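Preguntas frecuentes sobre el seguimiento de elecciones y transiciones de gobierno en África

Boletín Nindolix de política africana. Última revisión: 19 de marzo de 2018.

¿Qué es el boletín Nindolix?

Es una publicación en español sobre procesos electorales, reformas constitucionales y relevos de gobierno en los países africanos. Se edita desde la asociación Zanska, con sede en Zaragoza, y se distribuye por correo electrónico y en papel. No es una agencia de noticias. Los textos salen con unas semanas de distancia respecto a los hechos y se apoyan en documentos públicos, prensa local y entrevistas propias.

¿Qué países cubre?

En principio, todos los del continente. En la práctica, la cobertura es desigual. Seguimos con regularidad África occidental y la región de los Grandes Lagos, y con menos frecuencia el norte y el Cuerno de África. Cuando hay una convocatoria electoral en un país que no seguimos de forma habitual, publicamos al menos una ficha con el calendario, el sistema electoral y las principales candidaturas.

¿Qué diferencia hay entre una misión de observación y una misión de expertos electorales?

Una misión de observación despliega equipos en distintas regiones, suele incluir observadores de larga y de corta duración, y hace pública una declaración preliminar poco después de la votación. Una misión de expertos es mucho más pequeña, no visita mesas de forma sistemática y trabaja sobre todo con la legislación, el censo y la administración electoral. Sus informes no siempre se publican. En nuestras fichas indicamos de cuál de las dos se trata, porque en la prensa se confunden a menudo.

¿Por qué en algunos países hay segunda vuelta y en otros no?

Depende de la constitución o de la ley electoral. En los sistemas a dos vueltas, si ninguna candidatura supera la mitad de los votos válidos, las dos primeras se enfrentan de nuevo en una fecha posterior. En los sistemas de mayoría simple gana quien obtiene más votos, aunque esté lejos de la mitad. Hay también fórmulas mixtas que exigen, además, un porcentaje mínimo en un número determinado de regiones o estados. Varias reformas de los últimos años han cambiado de una fórmula a otra, y la fórmula vigente debe comprobarse antes de cada elección.

¿Qué significa que se «ponga a cero» el contador de mandatos?

Cuando se aprueba una nueva constitución, o una reforma amplia de la anterior, se discute si los mandatos ya cumplidos cuentan para el límite. Algunos gobiernos sostienen que el límite nuevo solo rige hacia el futuro. La oposición suele defender lo contrario. La decisión final acostumbra a recaer en el tribunal constitucional, y en el boletín reproducimos la parte esencial de la sentencia cuando el texto está disponible.

¿Cómo se elabora el índice de calendario electoral?

El índice recoge las convocatorias presidenciales, legislativas y locales, con la fecha oficial y, en su caso, los aplazamientos. Lo mantiene el equipo de documentación de Brindovico a partir de los decretos de convocatoria y de los comunicados de las comisiones electorales. Contiene ahora mismo 457 entradas. Una fecha anunciada en un discurso o en una entrevista no se incorpora hasta que aparece en un documento oficial. Si una elección se aplaza, la fecha anterior no se borra — queda anotada junto a la nueva.

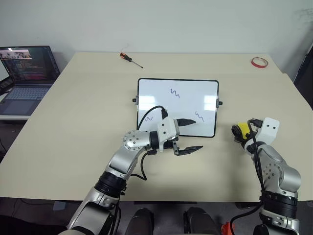
Boletín Nindolix, n.º 10, pág. 5

¿Por qué los resultados provisionales no coinciden con los definitivos?

Las comisiones electorales publican cifras parciales a medida que reciben las actas. Después vienen la centralización, las correcciones por errores de suma y la resolución de recursos. En algunos países, el tribunal competente puede anular los votos de una mesa o de una circunscripción completa. Por eso utilizamos siempre la cifra proclamada y citamos la provisional solo cuando la diferencia tiene interés.

¿Qué es un gobierno de transición?

Usamos la expresión cuando existe un acuerdo escrito, una carta de transición o una disposición constitucional que limita la duración y las competencias del ejecutivo. No la usamos para un gobierno en funciones tras unas elecciones ordinarias. Tampoco para un presidente cuyo mandato ha vencido y que sigue en el cargo sin un texto que lo regule; en esos casos describimos la situación y citamos la base jurídica que alega cada parte.

¿Toma partido el boletín?

Los artículos firmados expresan la opinión de su autor. Las fichas de país, el índice y las cronologías no llevan opinión. No pedimos el voto para ninguna candidatura ni aceptamos textos de partidos, salvo en la sección de documentos, donde se reproducen íntegros y con indicación de su procedencia.

¿Cómo se escriben los nombres de lugares y partidos?

Los topónimos van en español cuando hay una forma asentada. Los nombres de partidos se dan en la lengua original la primera vez, con traducción entre paréntesis, y después por sus siglas. Si un partido cambia de nombre, la ficha conserva el anterior.

¿Quién financia la publicación?

Las suscripciones cubren la impresión y el envío. El resto procede de las cuotas de los socios de Zanska y de una ayuda anual de la Fundación Kikuchi, que no interviene en los contenidos. A cierre del último ejercicio había 1335 suscripciones activas, entre particulares y bibliotecas.

¿Puedo reproducir un artículo?

Sí, si se cita el boletín, el número y la página, y el uso no es comercial. Los mapas requieren permiso previo. Para traducciones, escriba a la redacción antes de publicarlas; nos interesa revisar la terminología jurídica.

¿Cómo comunico un error?

Mediante el formulario de contacto, indicando número y página. Si el error afecta a una fecha o a un resultado, adjunte el documento en que se apoya o un enlace a él. Las correcciones se publican en el número siguiente y se incorporan a la versión digital con una nota al pie.

¿Cómo me doy de baja?

Con el enlace que figura al final de cada correo. Para la edición en papel hay que avisar antes del cierre del número; los ejemplares ya enviados no se reembolsan.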